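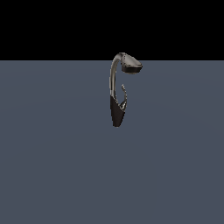 So the gripper finally loads in the simulator without exploding, and I have been grinning at my laptop since dinner. If you've been reading since February you know how long I've been stuck on this thing. The arm itself went together in a couple of weekends (mostly aluminum tube and bad language), but the hand at the end of it has eaten every evening since.

The problem was the meshes. I drew the whole hand in one big file because I didn't know any better, and when I exported it the little finger came out at the wrong scale and about a foot away from its own pivot. First time I hit play it shot off into the black like a bottle rocket! I laughed, then I fixed it, then it did it again in the other direction.

Abdelghani Abdelaziz, who has the bench across from mine at Kostlow, came over and asked what I'd set the origins to. I hadn't set them to anything. We split the hand up, re-exported each piece with its origin on the joint, and the next load it just hung there in space over the gray floor, all in one piece. I have no mount on it yet and I turned gravity off, so hanging there is all it's supposed to do.

I'm really happy with the shape. The long silver arm curves up and over into the head, and the small finger comes up from the black part at the bottom to meet it. I wanted those little teeth on the fingertip because my first try was smooth and would not hold on to a marker for anything. You can spot them in the render if you squint. I spent way too long on the metal finish too (does the physics care if it's shiny? no, but I do).

What's left is the boring stuff. The finger joint has a travel of 69 degrees on paper and I need to put that limit in properly, plus some damping so it doesn't chatter when it closes. Then I want to give it something to pick up. I'm thinking a plain cube first, then a cylinder, then whatever is on my desk.

The real one is further behind. The body is printed and sanded and the servo fits, but the first finger I printed snapped right at the base. Version 2 is thicker there and takes 92 minutes on the shop's printer, which we all call Plullum for reasons that go back before my time. I've got it queued for tomorrow morning if I can get there before the guy making chess sets.

Oh, and a couple of you asked about the code. It's all in one script right now, 673 lines, and a good chunk of that is me commenting things out instead of deleting them. Let me clean it up a little and I'll post it under the project name, Kodska. If anybody has a sane way to tune contact friction, please leave a comment, I'm changing numbers at random over here.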